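Textiles and Upholstery for the Home, Unit 6
Handout: The living room reset
Course held at Casora, room 11. Please bring this sheet on Wednesday.

1. What we did until now

In Unit 5 we learned how to read the care label and how to test a cleaner on a hidden place. In this unit we go to the practical part: how to put a sofa and its pillows back in order, and in which sequence. The word "reset" is used in hotels and rented apartments. It means that the room returns to the same look every time, no matter which person does the work.

2. Sequence of work

Take all the pillows off the seat. Put them on a clean chair or table.
Vacuum the seams and the gap between the seat cushions with the narrow tool.
Wipe the leather with a soft cloth, from the top to the bottom. Headrests first, front of the base last.
Put the headrests to the same angle.
Return the pillows.

Many students start with the pillows, and then they must move them again for the vacuum. Ettore Ruggiero, who taught this unit before me, let the students make this mistake one time and measured the minutes. I prefer to tell you before.

3. Leather and knitted fabric

Leather with a finished surface can be wiped. Knitted fabric can not be wiped in the same way, because the loops catch dust and hold it. Shake the piece outside and vacuum it at low power through a thin net. Hold a knit with a flat hand. If you pinch it at one point, the rows of loops draw together there, and on a soft yarn the mark can stay for some time.

Abrasion numbers: the Gesik sample book gives 3000 rubs for the decorative knit and much more for the seat fabrics. A material with 3000 rubs is good for a pillow, but it should not cover a seat. The Brirkport leather samples are sorted by finish. Please return them to the box after class.

4. Where pillows belong

A pillow has a home position. For a long sofa it is one pillow at each end, against the back cushion, with the middle free for sitting. Other plans exist (see the Zakharchenko sheet from Unit 2), but for the exam we use this one.
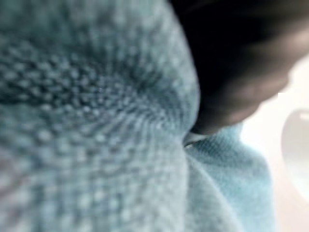
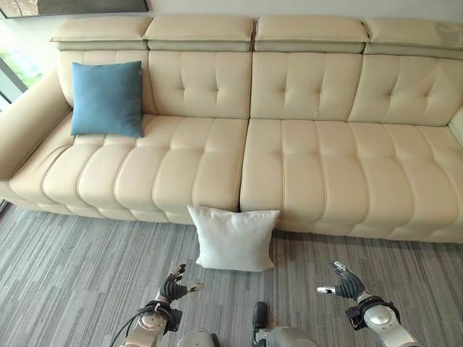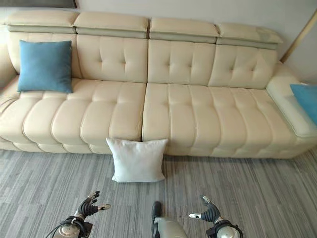 5. Exercise: home position and exceptions

The home position is easy when all pillows have one color and one size. It is more difficult when there are different kinds, and then you must decide which ones make the pair. On the cream sofa the pair is the two teal-blue pillows, and the one that rests on the right armrest has to come down to the last back cushion before we can say that the order is correct. The other teal-blue one is already at its place on the left. The white pillow standing on the carpet is an exception in our plan: brush the side which touched the floor, then decide if it goes on the sofa or to another seat. Both answers are accepted if you give your reason in one sentence.

Write your sequence for this sofa, maximum 300 words. Use the terms from section 2 and name the tool for every step. Drawings are welcome but they don't replace the text.

6. Terms to know

Channel stitching: parallel seams which form rounded ribs, for example on a seat.
Button tufting: small dimples in a back cushion. Dust collects in them, so use the soft brush.
Piping: a narrow cord covered with material along a seam.

Questions about the exercise can go to me after class or in my mailbox on the first floor.

Adelmo Amato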